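Search products
Enter keyword or part number
Go

Sorkier Two-Compartment Sheet-Metal Bin

Last updated: September

The Sorkier bin is an open-top steel bin for holding loose parts at a workstation. It has a larger compartment at the front and a second one behind it. Both have sloping walls, so parts slide toward the floor of the bin and stay within reach.

It is sold as a single unit, gray, ready to bolt to a stand or bench frame. Stands are ordered separately.

What it is used for

Most customers use the front compartment for blocks, castings and cut pieces waiting to be picked, and the rear one for overflow or a second part. Fahmy in Jiltville runs 4 of them in one cell and refills the rear compartments at shift change.

Loading

Keep the load below the rim. Long pieces should be laid flat on the floor of the bin. Do not drop heavy castings in from above, as this dents the floor and the dents will catch small parts.

Wear and cleaning

The floor will scratch and go cloudy with use. This does not affect the bin. Sweep out scraps at the end of the day, including along the rim between the compartments, and wipe stains with a mild degreaser. Allow roughly 20 minutes for a full clean. Do not use wire brushes.

Front compartment with a worn floor, and a dark green block at the gripper: 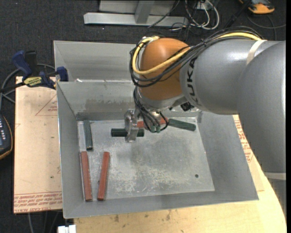 Ordering

Bins ship from Barkport, 2 to a pallet. Single bins can be collected from the front desk. For stands, replacement bolts or a bin in another size, ask for Aleksandra Wróbel in sales. Questions about mounting go to Tsion Woldemariam.

Contact | Copyright Sorkier, Barkport | Back to top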